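Speaker notes: Working surfaces for hand layout - the Hurstead sessions
Slot: Friday, after the break. Slides advance on my cue.

Slide 1. Title
Wait for the door to close. Say that the talk covers one subject: what you put on top of a table before you start arranging and marking round objects. Questions at the end.

Slide 2. Why cover the table
The benches at Hurstead are shared. Glue, filler and old knife cuts all show through thin paper, and a pencil line drawn over a cut will wander. A stiff sheet gives you one continuous surface, and it can be lifted off with the drawing still on it. At the end of the day the sheet goes on the rack and the bench goes back to the next group.

Slide 3. What we tried
Three coverings, in this order: lining paper, hardboard, foam board.
Lining paper was cheap and moved whenever anyone leaned on it.
Hardboard stayed put but was too dark for pencil. We painted one sheet white and the paint took nine days to stop marking sleeves.
Foam board is what we kept. It takes a soft pencil without much pressure. It dents, so keep clamps off it unless there is a scrap piece under the jaw.

Slide 4. Numbering
Sheets are logged in the Mockus register. The one I refer to most is sheet 3081. It has been through 14 sessions and is due for replacement after the next one. Write the number on the back edge in ink. Pencil numbers get rubbed out along with everything else.

Slide 5. Grid
Pause here - people will want to copy the method down.
Draw the grid lightly. A heavy line leaves a groove, and the groove catches the next pencil. The grid does not have to be square to the board. Setting it on the diagonal gives longer runs for long items, and most kitchen tools are long items. Rectangles are fine. Use a second colour for anything that is not grid, such as a curve or a boundary, so it can be read separately later.

Slide 6. Long-handled items
Spoons are awkward to lay out. The handle is narrow, the head is wide, and the whole thing rocks if the bowl faces down. Pick one reference point and use it every time. For cooking spoons I use the hanging hole, measured to its centre. It is easy to find and it sits close to the tip of the handle.
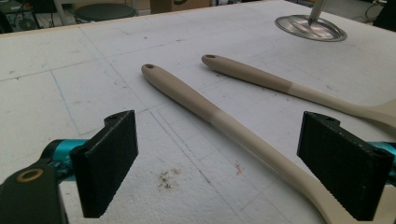 Use the hole for position and the line of the handle for angle. Two readings are enough to put a spoon back where it was. Where a handle changes tone part of the way down, ignore the change when taking the angle and sight along the full length. With two spoons side by side, set the first, then give the second its own angle. Matching them by eye introduces an error that is hard to find afterwards.

Slide 7. Marks and wear
Specks and scuffs build up. Leave them until they interfere with reading a line. A plastic eraser lifts graphite but spreads anything greasy, so blot first. The Firnent group retires a sheet at 12 sessions whatever its state. I think that is early, but I have no objection to it.

Slide 8. Storage
Flat is best. If upright, support the full width. The Plorkotura rack is 61 cm deep and larger sheets bow in it over a weekend.

Slide 9. Contact details and register form
Leave this one up during questions. Spare forms are on the side table by the door.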